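Courses > Robot Software > Unit 5 > Handout
Reading time: 2 minutes
Print | E-mail

Planning a Sandwich
Humaira Rizvi, Lambridge

Welcome back, everyone! We're picking up with grasp offsets, and I do want you to take your time over them, since a tomato slice held on edge hides part of the bun from the wrist view. 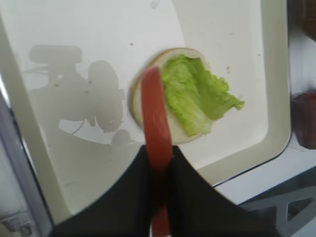

Staging and task order

Your planner should treat each ingredient as a node with its own start pose (Mohsin's notes from April are lovely on this). Slices and bun halves stand upright between the clear rails and the red rods, so the fingers can come down on either side.

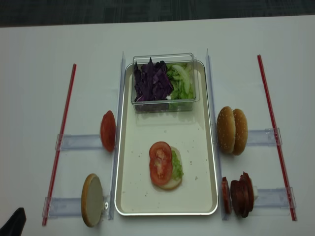
Please keep the stacking order in one file, well away from the motion code, and you'll thank yourselves when the recipe changes! Log every failed plan too, even the silly ones, and bring two of them to the next session.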